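Reading the Royal Pages
Session 4: the advance notice

Notes to go with the talk. Read them before the seminar and bring one royal visit story of your own choosing, printed out, with the source written at the top.

An advance notice is the short piece that runs before a member of a royal family, or anyone treated like one, turns up somewhere. It has a name, a venue, a day and usually one charming detail. It is very often wrong about the charming detail.

Start with who wrote it. In most cases the reporter did not. The venue sent out a release, the household agreed a line or two, and the paper moved the sentences about. Take the three versions we have of the Ollari garden opening in June. Two share a whole paragraph, down to a misplaced comma. The third changes "delighted" to "thrilled" and adds a byline. I would not call that three sources, and neither should you in your essays.

Then look at the verbs. "Is set to", "is expected to", "is understood to". Each one lets the writer off if the visit falls through. "Is understood to" is the worst, as it never says who is doing the understanding. Some of you told me last week that this is just house style. Perhaps, but house style comes from somewhere, and it tends to suit the house.

The word "first" needs its own warning. "First joint visit", "first time at the show", "first outing since the spring". A first is cheap to make: add enough conditions and anything qualifies. The Nodlow flower festival piece claimed a first official evening visit with both children. Strip out "official", "evening" and "both" and the family had been there four times. 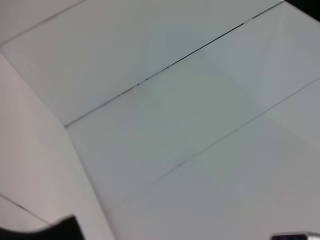 Crowd numbers come next. The Hurklow preview said 2551 people would line the route. It is a lovely number, far too exact for something that had not happened yet. I wrote to ask. It was the number of tickets printed for the car park draw, and the line had been copied from one piece to the next until it turned into people. Odd precision makes readers trust a figure, so treat it as a reason to check.

Now the plant, or the cake, or the pony. There is nearly always a thing named after somebody, and it is nearly always for sale. Thanasis Giannakopoulos, who taught this course before me, used to have students underline the product in every story and then read the piece again without it. Try it with the Egan rose. The original runs to 11 sentences. Take the rose out and 2 are left, and one of those is the weather.

I am not saying these stories are lies. Most of the dates hold up, and people do like reading them - I read them myself. My complaint is with calling them reports when the event has not taken place and the writer has spoken to no one.

For the seminar, mark up your chosen story as follows:

Every claim that could be checked on the day it was published.
Every claim that could only be checked afterwards.
Any word you suspect came from a press office, with a note on why.
Anything for sale.

Then find a follow-up piece, if there is one. Often there isn't. Note that too, and keep your copy, as we shall need it again when we get to corrections.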